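Chapter 6
Staffing the Season: Labor in Parks and Attractions

After reading this chapter you should be able to tell the main types of park employment apart, read a simple seasonal staffing plan, and describe how pay, scheduling and notice periods affect whether workers come back the next year.

6.1 Why labor comes first

A theme park sells time. Guests pay at the gate for a day, and what they get for the money depends mostly on the people who work there that day. Rides need operators and attendants. Restaurants need cooks, servers and cashiers. Paths have to be swept, lost children have to be looked after, and somebody has to stand at the parking entrance at seven in the morning. In most parks, wages and benefits are the largest single operating cost.

Labor is also the cost that managers can change fastest. A roller coaster, once built, must be paid for whether or not it runs. A shift can be cut the night before. This makes staffing the first place a park looks when attendance is weak, and it explains why workers in the industry pay close attention to weather reports, school calendars and ticket sales.

We will use one park throughout the chapter. Edcombe is a mid-sized regional park open from spring to late fall, with a short winter event that closes in February. At the height of summer it has 1690 people on the payroll. Of these, 137 are year-round employees. The rest are seasonal, and most of them are under 25.

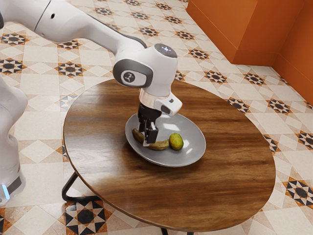 Food service is the largest seasonal department at Edcombe, ahead of ride operations and well ahead of retail. It is also the hardest to schedule, as demand comes in two sharp peaks and almost disappears between them. A single lunch stand may need nine people at noon and three at half past two. Food jobs are made up of small handling tasks, and it helps to list those tasks one by one before deciding how many people a stand needs. Picking up a banana and setting it on a plate is one such task, and it can be done by a pair of hands or by two gripper fingers on an arm over a table. Taking a complaint about a cold meal is a different kind of task, and so is checking an order for a guest with an allergy. A staffing plan that treats all three as "food service hours" will usually put the wrong number of people in the wrong place.

6.2 Types of employment

Year-round employees hold salaried or full-time hourly positions. They include maintenance staff, accountants, department managers and most of the security team. Their benefits are normally set out in a written agreement.

Seasonal employees are hired for a fixed part of the year. They may work full-time hours in July and only weekends in September. Seasonal contracts at Edcombe guarantee no minimum number of hours, a point we return to in Section 6.4.

Contract employees work at the park but are paid by another firm. Edcombe uses Coltach for overnight cleaning and Nitov for parking. The park sets the standard of work – the contractor sets the wages and the shifts. Guests rarely know the difference, and complaints about contract staff come to the park.

6.3 The return rate

The return rate is the share of seasonal workers who come back the following year. If 100 people finish the season in good standing and 70 of them return, the return rate is 70 percent. A returning worker needs less training and can often be placed in a lead position by the second or third summer.

Pay affects the return rate, but it is only part of the matter. Exit surveys at Edcombe list late schedule changes as the most common reason for leaving, followed by distance from home. Pay comes third. Workers who received their schedules two weeks ahead were more likely to return than those who received them three days ahead, even when both groups earned the same hourly wage.

Key terms for this section: return rate, good standing, lead position, notice period.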